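Revised in April. Replaces the older sheet on sorting small electronic parts at the bench. Applies to mixed salvage, kit leftovers and returned boards small enough to sit in the palm.

# Sorting small electronic parts: trays, liners, labels

## Scope

These tips cover loose modules, short leads and bare circuit boards that arrive mixed together and need to go into bins. They do not cover mains equipment, battery packs or anything with a cracked or swollen cell. Those go in the metal cabinet and get their own sheet.

The method uses one shallow tray for the parts being handled and several deeper bins for the sorted result. The tray holds only what is being decided on now. The bins hold everything else.

## The central tray

Use a shallow steel tray with a rolled rim. Plastic lids and baking sheets with a flat edge both work badly: screws and ferrules slide off the first time the tray is bumped. A rim of 7 mm is enough for most parts.

Steel conducts. Do not set a powered board on bare metal, and do not set down a board with a coin cell still in its holder. Pull the cell first. A paper liner keeps solder tails from scratching the metal and makes small dark parts easier to find, but it should not be treated as electrical protection. Boards marked as static sensitive go on the dissipative mat with the wrist strap on, never on paper.

Liner rules:

- Plain white paper, unprinted. Printed sheets hide 0603 parts and smaller.
- Cut to fit the floor of the tray. An edge that climbs the wall will flip parts over when it springs back.
- No tape. The liner is lifted by two opposite edges at the end of a batch and the crumbs go in the trash together.
- Replace it when it picks up flux. Sticky paper holds on to small parts.
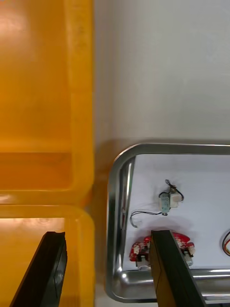 *Lined steel tray with a red board and a small module on a short lead. Yellow bin alongside.*

## Leads and connectors

Short leads cause most of the tangles. A module with its lead attached should be put away with the lead attached. Unplugging a fine-pitch connector to save space wears the latch and separates two parts that will be wanted together.

1. Lay the module flat with the connector end facing away from the other parts.
2. Let the lead take its own curl. Straightening a thin cable by pulling on it loads the crimps.
3. If the lead is longer than the module, coil it once loosely and close it with a paper band. Wire ties are too hard on thin insulation.
4. Hold connectors by the housing. Tweezers go on the housing too, never on the contacts.
5. Bag any lead with exposed contacts before it goes into a bin with bare boards.

Loose leads with no module get their own bin. Sort them by connector pitch first and length second. Color is a poor sort key; two suppliers will use the same color for different things.

## Bare boards

Pick boards up by the edges. Round boards are awkward to hold this way, so use a finger on each side and keep clear of the connectors. Tall connectors break at the solder joint when a second board is dropped on top, so bare boards are not stacked. A card divider between each is sufficient.

Read the silkscreen under a magnifier before deciding on a bin. If there is no part number, write down the board color, the outline and the number of connectors on a slip and bag the slip with the board. "Red, round, center hole" finds a board faster than "misc."

## Bin layout

Four bins is a practical number for one person at one table. With more than that the far ones are out of reach and parts get parked on the tabletop. Put two on each side and leave the center for the tray.

| Position | Contents |
|---|---|
| Back left | Bare boards, divided |
| Front left | Modules with leads attached |
| Back right | Loose leads and connectors |
| Front right | Undecided, to be tested |

The undecided bin goes in front on the side of the dominant hand. It gets the most traffic. Left-handed workers should mirror the table.

Bins of one color are fine if each one is marked. Yellow is a good choice because black and dark green parts show up clearly on the bottom. Scuffed floors do no harm. Stains should be wiped with isopropyl alcohol and a lint-free cloth, since flux residue will transfer to the next batch.
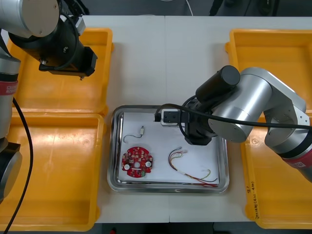

*Table layout: steel tray in the center, two yellow trays to each side. Marker label on the front rim of the front-right tray.*

## Labels

Write on the rim. A label on the floor of the bin is covered as soon as the bin is in use, and a label on the outside wall cannot be read from a standing position.

Permanent black marker on clean plastic lasts through ordinary handling. Degrease the spot first and let it dry. To remove it, go over the old writing with alcohol and wipe before it dries. Adhesive labels leave a residue that collects dust and should be kept for bins that will not be reused.

Keep codes short and write the key down somewhere other than the bin. The key for this bench is on the inside of the cabinet door. Domnica Sârbu keeps it current; give changes to her in writing.

## Work surface

A pale table is preferred for the same reason as a pale liner. If the surface is made of two panels, check the joint. A gap wide enough to take a fingernail will take a resistor. Keep the tray over the joint or run a strip of low-tack tape along it for the length of the batch and lift the tape afterward to check for parts.

Dark floors hide everything. Sweep with a soft brush into a white dustpan before walking away from the table, and go through the pan by hand. A flashlight laid flat on the floor will throw a shadow from anything larger than a grain of rice.

Cables overhead should be clipped back so that they do not hang into the tray.

## Batch procedure

1. Clear the tabletop. Fit a new liner.
2. Tip in one handful. If parts overlap, it was too many; take some out.
3. Remove cells and batteries.
4. Bin the modules with leads first. They cause the tangles.
5. Bin the bare boards.
6. Bin the loose leads.
7. Whatever remains goes to front right with a slip.
8. Lift the liner, check it against the light, discard.

The last full sort, a carton from Ritgate, came to 3,063 pieces, of which 309 ended up in the undecided bin. Most of those were unmarked sensor boards. Myrtle Alcantara has since matched the larger ones to the Zimier kits, and they should now be binned with the modules.

## Faults and fixes

**Parts stick to the liner.** Flux or adhesive. Change the paper and clean the part.

**Parts disappear against the rim.** Glare from polished steel. Move the lamp to the side and lower it, or diffuse it with a sheet of tracing paper.

**Bins slide when reached into.** Put a strip of shelf liner under the front edge. Do not clamp them.

**Undecided bin fills before the batch ends.** Stop and test. A second undecided bin is not permitted at this bench.

Spare liners are in the Akolgo box, second shelf, cut in packs of 6.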